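Clarora Portable Projector Stands: Frequently Asked Questions

Which projectors fit on a Clarora stand?
Any projector that weighs 13 pounds or less and has a base no larger than the tray. The tray size is listed on the product page for each stand. If your projector has adjustable front feet, measure from the outside of the feet, with the feet screwed all the way in.

What is the difference between the Mussa and the Kikmont?
The Mussa is a tripod stand with a single center column. It folds down small and is meant for people who carry their equipment from room to room. The Kikmont is a four-legged rolling stand with a lower shelf for a laptop or speaker. Both use the same tray, so a tray bought for one can be moved to the other.

Can I raise or lower the stand with the projector on it?
No. Take the projector off, set the height, tighten the collar, and put the projector back. The collar can slip while it is loose.

Does the stand come assembled?
The Mussa does. Open the legs, attach the tray with the thumb screw, and it is ready. The Kikmont ships flat and takes two people to put together. A hex key is included. You will also need a Phillips screwdriver, which is not in the box.

My tray rocks slightly. Is it defective?
Usually not. Check that the rubber washer is between the tray and the column. It is a flat black ring and often stays behind in the plastic bag. If the washer is in place and the tray still rocks, contact us and we will send a new tray plate.

Do the casters lock?
All four casters on the Kikmont lock. Press the tab down with your foot until it clicks. Lock them before you place anything on the stand. The Mussa has rubber feet and no casters. We do not sell a caster kit for it.

Will the casters mark a gym floor?
The casters are gray non-marking rubber. Grit picked up in a parking lot can still scratch a finished floor, so wipe the wheels before rolling the stand inside.

How do I run the cables?
The Kikmont has two clips on the back of each rear leg. Run the power cord down one leg and the video cable down the other. On the Mussa, use the hook and loop straps supplied with it. Leave enough slack at the tray that the projector can be turned without pulling on the plug.

Can I use the stand outdoors?
Yes, on firm, level ground and in dry weather. Do not leave it out overnight. The column is painted steel and will rust where the paint is chipped. On grass, put a board under each foot of the Mussa.

Is there a skirt or cover for the stand?
The Nirkotness skirt fits the Kikmont only. It is a black polyester panel that goes around three sides and fastens to the edge of the tray with hook and loop tape. The back stays open for cables and air. Make sure the skirt does not cover any vent on your projector.

How do I wash the skirt?
Take it off the stand and press the hook tape closed on itself so it does not snag the fabric. Machine wash cold on a gentle cycle with mild detergent and no bleach. Wash it by itself the first time.

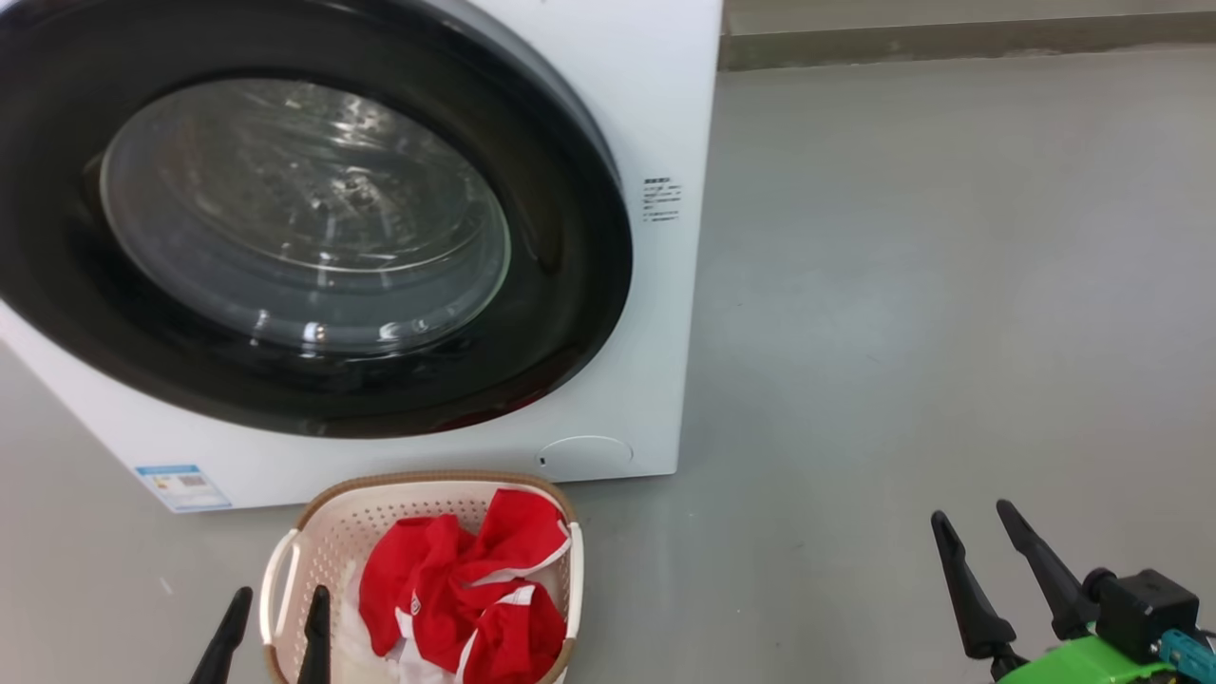 Hang the skirt to dry. Do not put it in a dryer, as the heat can loosen the tape. If it needs pressing, use a cool iron on the back side and stay clear of the tape.

How do I clean the stand itself?
Use a damp cloth and dish soap, then dry it. Do not use oil or spray lubricant on the column. The collar works by friction and will not hold on a greasy surface.

What does the warranty cover?
Frames and columns are covered for 5 years from the date of purchase. Trays, casters, straps and skirts are covered for one year. Damage from overloading is not covered. Keep your receipt, because we ask for a copy with every claim.

Can I return a stand I have already assembled?
Yes, within 30 days, if all parts are there and the stand is clean. It has to be taken apart and packed flat in the original carton. Skirts can be returned only if unwashed.

Do you sell replacement parts?
Yes. Order by the part number on the sticker under the tray. If the sticker is missing, send us a photo of the stand and the height of the column when fully lowered.

Do you offer pricing for schools?
Orders over $3000 qualify for school and church pricing. Send us the list of items and the delivery address and we will reply with a written quote. Purchase orders are accepted.

Page last updated 24th February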